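**Trerkier Robotics Software Group, Planville**
Monday, June 8, 2020

**1/** The group has completed its review of the Skasura planner, release 3. This thread summarizes the findings for partner sites.

**2/** The task is two-arm handling of motor parts on a covered table. The stator, with its copper-colored windings, is the hardest part to plan around. The grasp must stay clear of the coils.

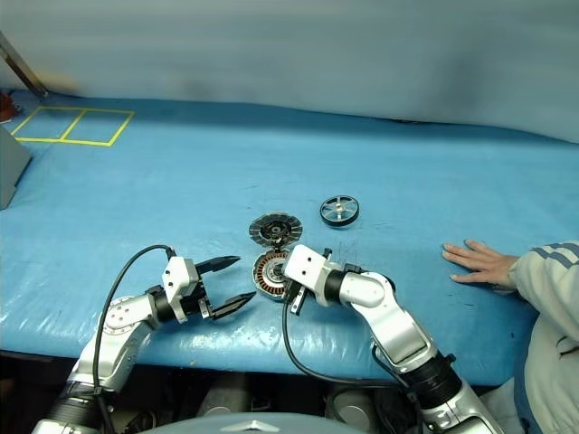 *Posted by the Software Lead, Motion Planning, Trerkier*

**3/** The review covered 2,434 planning requests. Of these, 1,281 used the new shared collision model, in which each arm treats the other as a moving obstacle.

**4/** Perception remains the weaker module. Glossy blue sheeting returns highlights that the depth filter can mistake for edges. Small black items, such as an O-ring beside a wheel, require a tighter crop and a second pass.
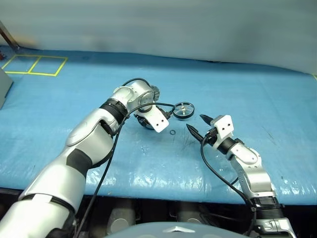
Planning Notes, No. 842

**5/** Sites running the Foley driver should update before enabling the second pass. Earlier builds drop the crop settings on restart.

**6/** Cable clearance is now a planner setting. The cables loop well outside the arm shells, and the former model left them out. The default margin also applies when one arm holds a part and the other has its fingers open.
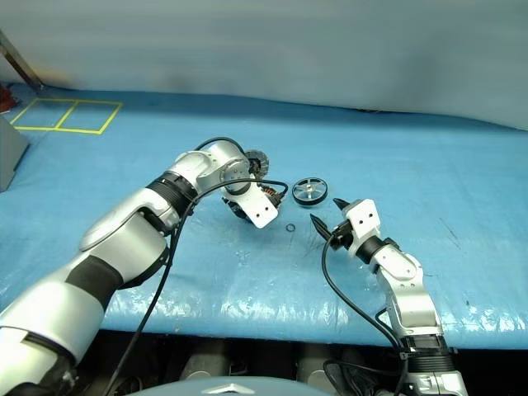 ### Next steps

**7/** Configuration files will be sent to partner sites with the release notes. A revised depth filter is scheduled for October. Please send log files with any fault report.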